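Small-item sorting

Small-item sorting is the household task of separating a mixed pile of small belongings into groups and giving each group a container. The pile usually builds up in a drawer, on a shelf or at one end of a table. It differs from general tidying in that most of the objects are smaller than a hand and few of them belong to the same kind.

Contents of a mixed pile

The make-up of a pile depends on the household, but certain classes come up again and again. Toiletries such as cotton swabs are often kept in clear zip bags. Stationery, mainly pens and markers, tends to be spread through the pile one piece at a time. Phone cases are commonly kept after the owner has moved on to another one. Fabric pouches, some with holiday prints of trees, snowflakes and gift boxes, may be used as containers or may need sorting themselves. Silicone goods, including rounded pieces with a punched strap and stud fastening, form a smaller class.

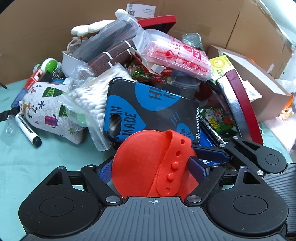
Soft and hard items are usually handled in different ways. Silicone and rubber pick up lint and are often wiped before being put away. Hard cases can be stood on edge to save space, while knitted or fleecy pouches can be folded or filled. Clear bags have the advantage that the contents can be checked without opening them, though they slide off one another when stacked.

Methods

The most common method is the single pass. Each object is picked up once and placed in its group, and nothing goes back on the pile. A slower method, the double pass, removes packaging and trash first and sorts what is left. A household guide issued at Skekemcombe recommends the double pass for any pile of more than 53 objects and suggests no more than 7 groups, on the grounds that extra groups are seldom kept up.

The work surface matters. A cloth laid over the table keeps small parts from rolling and can be gathered up at the end – two cloths of different colors may also be used to mark off separate areas. Cables are generally coiled and tied before they are put with anything else.

Containers

Cardboard boxes left over from purchases are the usual choice. A box with a white interior makes dark objects easier to find. Boxed products go in first, against a corner, and loose packets fill the remaining space. Plastic bags are used for light or crumpled goods, and plush toys are normally stored apart from liquids. 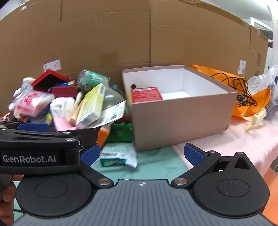 Bottles should stand upright with the cap tight. Packets with a printed date are placed with the date facing up, and those past it are thrown out. Lidded gift boxes are often kept for their looks and take up more room than plain cartons of the same capacity.

Storage makers sell divided trays for the same purpose. The Xaba tray, sold in Foromthorpe, has 26 compartments in its large size and 9 in its small one.

Upkeep

Sorted groups mix again with daily use. Many households repeat the task once a year, often in November before guests arrive. A shallow catch-all dish near the door slows the return of the pile – it is emptied when full.

See also: Drawer divider; Drernevham box; Household storage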